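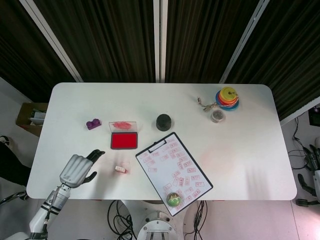
7/2/24

String rig, second block of runs. Ristdale court shoe job is parked until the soles come back, so the whole day went on stringbed stiffness.

Frames: 2, same mould, same balance point to within what our board can resolve. Both strung at Wysocka's usual tension on the Skurnex machine, one with the plain polyester and one with the Norkari hybrid (poly mains, multifilament crosses). Clamps cleaned with alcohol before each frame. The hybrid slipped at the last cross on the first attempt, so that string was cut out and the frame redone from scratch. Old string binned, not kept for the tail tests.

Left both overnight on the rack, face up, handles in the foam. Room thermostat was set to the same mark as last week. The logger battery had gone, so there is no temperature trace for the first part of the night. Noted in the sheet.

Static deflection first. Head clamped at four points, plunger on the centre cross, preload applied and zeroed, then load in equal steps. Poly frame gave a clean line with very little hysteresis on the way back down. Hybrid curve bends earlier and doesn't return to zero for a while after unloading. Repeated three times with a rest between. Third repeat sits on top of the second for both frames, first repeat is off for both. I'd drop the first one in future and call it bedding in, but it needs to be written into the method before we do that, otherwise it looks like picking.

Impact runs after lunch. Ball cannon at the lower setting, 100 shots per frame, new balls from one tin batch, rotated so no ball is hit twice in a row. Cannon misfed on the poly frame at shot 60. Cleared the tube, checked the speed gate, carried on from the next shot. Shots either side of the stoppage look the same in the gate readings, so I've left them in.

Rebound speed spread is wider on the hybrid. Most of it comes from shots landing above centre. Could be the stringbed, could be the head clamp letting the frame tip. The upper jaw has play in it that I can feel by hand and the rubber facing has a groove worn in it. New facing needed before anyone quotes a difference between the two beds.

Swapped the frames over in the clamp and fired a short set at each to see if the spread followed the frame. It partly did. Not enough shots to say more.

String movement: marked the mains with white pen at the crossings and measured drift after the last shot. Poly mains had moved and stayed put. Hybrid mains went back nearly to the marks. Matches what the players told Wysocka at the club session, for whatever that is worth.

Data: gate file ends at row 1,337 and includes the warm-up shots and the swap set. Don't average the whole column. Run labels are in the second tab. Deflection files are separate, one per repeat.

To do
Replace upper jaw facing, then repeat the hybrid impact set.
Battery for the logger.
Ask Norkari whether the cross string is pre-stretched. The packet doesn't say.
Recalibrate the Skurnex tension head against the spring scale. Last check was before the machine was moved.
Higher cannon setting later in July if the clamp behaves.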